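Tetar Mobile Base: Unit 3 Handout
Fault case: contact with a low obstacle

The base was driving a simulated apartment toward an open doorway when it hit a ball on the floor and kept pushing. The planner had marked the path clear. Bumper contact was logged for 2 seconds before the stop command went out. The limit in the Kernport safety sheet is 300 milliseconds.

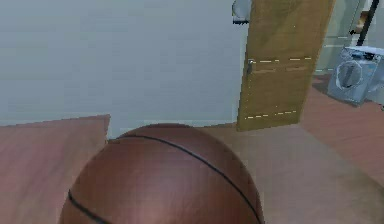

Two faults combined. The obstacle filter dropped anything close to the base and below the sensor height, so the ball left the map as the base came near it. The bumper signal then waited in the same queue as the map updates.

Before lab, read the stop logic in the Flillwood code and mark where the bumper signal should skip the queue. Run your fix 3 times from the same start pose and hand in all the logs, failed runs included.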